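Oct 27, 2023

Went to the town hall meeting on the Stetberg declaration after all. Two hours of chairs scraping, and I came home knowing less about it than when I left. The foreign ministers met, they ate, they signed 16 paragraphs, and the word "dialogue" is in nearly all of them. I read the thing twice on the bus. There isn't a date in it by which anybody has to do anything.

Ailbhe Ó Gríofa spoke first and was very smooth. She says the sanctions are working and we should be patient. She said that last October too, and my heating bill has been patient enough. When a man near the back asked what "working" would look like, she talked about values until the chair looked at the clock.

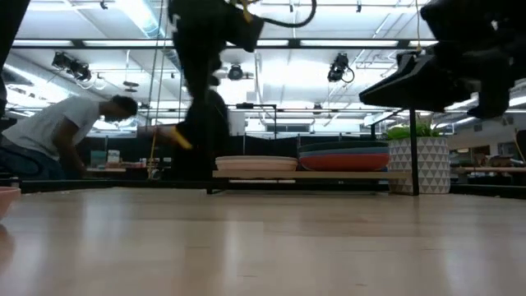 So who pays for the 244 million promised at Stetberg?

The member governments do, out of their own budgets, and the declaration leaves the shares to be settled later.

Later, of course. Muireann Sheehan did at least press on that part. She wanted to know why parliament gets 30 minutes to debate it when the arms people had all summer. I don't trust her either, she voted for the last package and now talks as if she'd been out sick that day. But it was a fair question and it got a round of applause and no reply.

They passed around a petition asking for a public vote. 1395 names on it already, according to the woman with the clipboard. I signed, though I doubt anyone in the capital will read past the heading. The last one went to a subcommittee and I never heard of it again.

Missed the early bus. Must write to Sheehan's office and ask for the cost tables, and get bread.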